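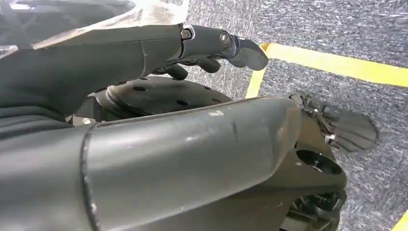

Small card gets a proper home at Hemari's Skollotow office

The shared desk at Hemari's Skollotow office has a new tidying routine, and the people who use it are delighted. It goes by the name of Dixit, it has been running since April, and it deals with the stuff that always seems to end up beside the laptop: flattened cartons, little boxes, offcuts of card, pens and the odd label.

The idea is wonderfully simple. Card that can be used again goes into a wooden desk organiser with a long compartment and two shorter ones. Longer strips and folded pieces take the long side, small boxes go in one of the others, and the last is for anything flat that can be written on. Pieces too big for the organiser stay folded at the back of the desk until somebody needs them or the recycling goes down at 5.

Sorting is done in pairs where possible, with a piece of card handed across the desk and straight to wherever it's going. It sounds like a small thing to get excited about, but a desk you can sit down at and start work on straight away is a lovely thing to have!

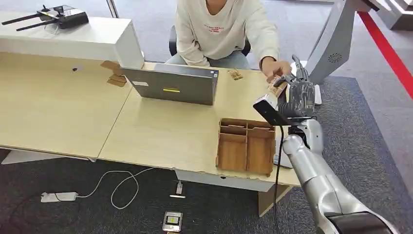
The office tried a drawer before this, and then a tray by the door, and both filled up with things that had nothing to do with card. An open top has made all the difference. You can see what's there from your chair, so a box the right size for a handful of screws gets picked out and used while the new ones stay in their wrapping. The organiser came from Isora, a joinery workshop at the other end of Skollotow, which made it to fit the desk and left the top open so that card slides in without catching.

Since the routine began, 1,119 pieces of card have been sorted and kept for another use. Most have gone back out as packing for small parts, and plenty of the flat ones have become labels, dividers and notes. Plain brown card is the favourite for writing on — a black marker shows up beautifully and there's no need to cover up old print.

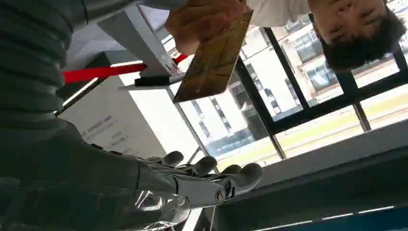 Labels are kept short: what's inside, and the month. Anything still unclaimed after 2 months goes for recycling, which stops the compartments from getting jammed. Tape should come off before a piece is stored, and damp or greasy card isn't kept at all.

Other teams in the building have already been asking for a set-up of their own, and Isora is making 2 more organisers in the same pattern. One is meant for the post room and will have a deeper long compartment, as the cartons there are bigger. The other is going upstairs, where the desks are narrower and the measurements are still being checked. Clean card from either floor can be brought to the shared desk in the meantime, folded flat, any time before the recycling goes down.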